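Clollico mixing bowl, glossy plastic, with wooden spoon
Range: Petrenko Catering Supplies, food preparation
Last updated: Feb 19, 2020

General

The Clollico bowl is a single-piece moulded mixing bowl for domestic and light catering use. It is supplied with one wooden mixing spoon. The bowl and the spoon can also be ordered separately; order codes are given under Ordering.

The bowl is intended for cold and warm mixtures: batters, doughs up to medium stiffness, salads, marinades and dry blends. It is not intended for use on a hob, in an oven or under a grill. Liquids straight off the boil should be left to stand before they are poured in.

Bowl

Material: food-contact plastic, coloured throughout. The colour is not a coating and cannot be worn off.
Working capacity: 2,000 ml. Filling above this level leaves too little wall height for stirring.
Diameter at rim: 30 cm.
Finish: gloss, inside and outside.
Colours: teal, white, grey.
Stacking: up to six bowls, with a paper sheet between each pair if the gloss is to be kept.

The wall curves into the base without a corner, so that a spoon or scraper can follow it all the way down. There are no ribs or measuring marks on the inner face. Users who need graduations should order the Telano measuring jug.

Spoon

Material: hardwood, stained reddish brown and oiled.
Length: 40 cm.
Handle: rounded in section, widening towards the head.
Grain, small dark spots and slight differences of shade are normal in wood and are not accepted as grounds for return. Splits and raised splinters are.

The spoon should not be left standing in liquid. Prolonged soaking lifts the grain and removes the oil. If the handle starts to feel rough, rub it down with fine abrasive paper along the grain, wipe it clean and apply a thin coat of food-safe mineral oil. Leave overnight before use.

Cleaning and surface marks

The bowl may be washed by hand or on the top rack of a dishwasher. The spoon is hand wash only. Use a soft cloth or sponge on the bowl; scouring pads and powder cleaners will dull the finish permanently.

A gloss interior shows finger marks and smears more readily than a matt one, and the effect is most noticeable on the teal under direct lighting.

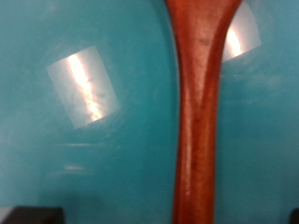 Smears of grease come off with warm water and ordinary washing-up liquid. Hard water leaves a pale film, which can be removed with diluted white vinegar, left for ten minutes and rinsed. Fine scratches from metal whisks cannot be polished out. They do not affect use, but a bowl with deep cuts should be replaced.

Turmeric, tomato and beetroot may stain the white version if left in contact for several hours. Staining is less visible on teal and grey.

Ordering

CL-19-T: bowl, teal, with spoon
CL-19-W: bowl, white, with spoon
CL-19-G: bowl, grey, with spoon
CL-19-B: bowl only, state colour
CL-19-S: spoon only

Bowls are packed singly. The trade carton holds 19 bowls of one colour, without spoons. The lid formerly listed with this range was withdrawn in August and no stock remains. The Dullavden lid does not fit.

Contact Petrenko Catering Supplies | Copyright Petrenko Catering Supplies | Back to top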